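Ticket 22: Kitting cell, spare parts + budget for second half
Status: open, waiting on purchasing
Opened by: Anselmo Cuervo
Site: Clukholm

Need a decision on trays and finger tips before the December order closes. Notes so far, will keep adding.

8:10 am. Tips on the arm look ragged at the ends. Still usable but I want spares on the shelf. Edmont quotes 14 days, Rosia hasnt answered.

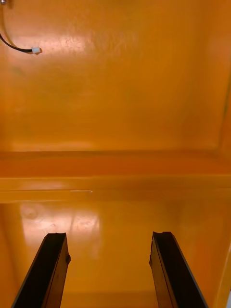 8:40. Glare off the glossy yellow trays is bad in the wrist view. Asked Uçar for a matte version, same footprint. They want a minimum of 70. We don't need 70. Can Clukholm split the order with the other line?

9:25. Boards. Pick on the green terminal block is what we planned for, so no custom fingers in the quote pls. Take that line out. 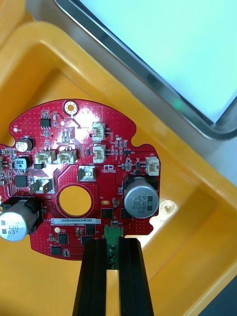

Also checked the 63V caps against the clearance drawing, they're tall. Any new gripper has to clear them, put it in the spec before it goes to Edmont.

10:05. Table layout. Four yellow trays plus the steel one in the middle, two arms. If we go to bigger trays we need a bigger table and thats a seperate budget line. My vote is keep the size.

To do:

1. Confirm tray count with Uçar, ask for price at 22 units.

2. Add 2 sets of finger tips to the order, table stays as is.

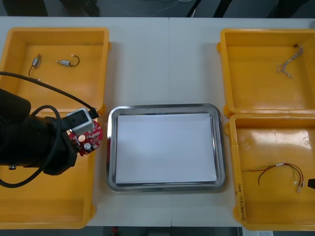 3. Chase Rosia for a quote, otherwise it goes to Edmont.

4. Send revised total to purchasing by 4 pm.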